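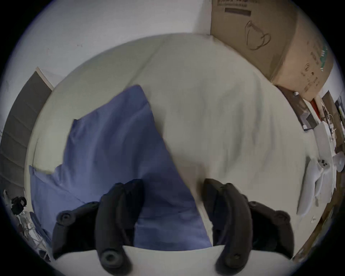
Blue cloth on a made bed, between the fingers of one of our hand-held grippers.

About Danine

We make hand-held grippers and the bits that go with them. Also a recording service, if you'd sooner have the data than the tools. Small firm, based in Tranduvar, two rooms and a loading bay we share with a bakery. Page last updated 07/07/2020, overdue, sorry.

What we sell

Three things at the moment.

The Misora hand gripper. You hold it, you do the job, the readings come out in a form your robot people can use. Sold singly or as a left and right pair. Most customers want the pair, as most housework needs two hands and folding certainly does. Comes with a charger, a carry case and a printed guide (25 pages, most of them pictures).

The Misora home kit. Pair of grippers, stands, cables, spare finger pads, and a day's training at your place or ours. Goes out in two boxes. Please check both have arrived before ringing us!

The recording service. You tell us the task, we do it over and over in ordinary homes and send you the files. Laundry, bed making, laying tables, putting shopping away. Priced by the day. Ask for the sheet.

How we started

In November, in a spare room, with a gripper that weighed far too much. We'd been doing repair work on warehouse arms and kept hearing the same complaint, that the arms were fine with boxes and hopeless with a tea towel. Cloth is horrible stuff to teach. It slides, it bunches up, you pick up two layers when you wanted one. So we started there and have more or less stayed there. The first one we sold went to a laundry equipment maker, who sent it back with a list of 17 things wrong. We fixed the lot. They bought four more.

What a folding day looks like

Start on the bed, usually. Bigger than a table and closer to what people do at home. A T-shirt goes down flat, bottom edge gets turned up, then the sleeves, then over again. Pillowcases are the easy ones, good for new starters. Fitted sheets we leave till after lunch.

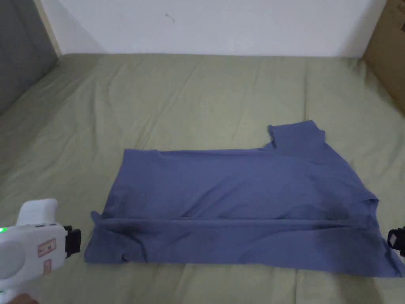
Every garment gets done several ways round, as no two people fold alike and a robot that only knows one method is stuck the minute something lands upside down. We don't iron things first. We don't clear the house either. Customers have asked for tidy backgrounds and we can do it, but you'll get better results with a normal bedroom with normal stuff in it.

Bad attempts are kept and marked as bad. You can have them left out of your files, just say so on the order form. Most people start off saying leave them out and then come back for them a month later.

Who buys from us

University labs, mainly. A couple of appliance firms. One care provider looking at help with bedding. We also supply Esteban, who rent our kits out by the week if buying is too much to begin with. Same kit, same support, they just do the paperwork.

What we don't do

We don't build robots. We don't write the software that runs on them, though we'll happily talk to whoever does. No weekend deliveries. No filming in anyones home without a signed form, and you can have your recordings wiped up to the day they're sent.

Repairs and returns

Pads wear out, that's normal, replacements are cheap. Anything else that goes wrong in the first year we mend free, you pay postage one way. After that we quote first. Send the gripper in its case please, we have had one turn up in a carrier bag.

Visits

Welcome, but ring ahead. Best in the mornings. Parking is round the back, ignore the sign about permits, it belongs to next door. You can try the grippers on our pile of old shirts and see how you get on, allow an hour. Orders, prices and teh training dates all go through the contact page.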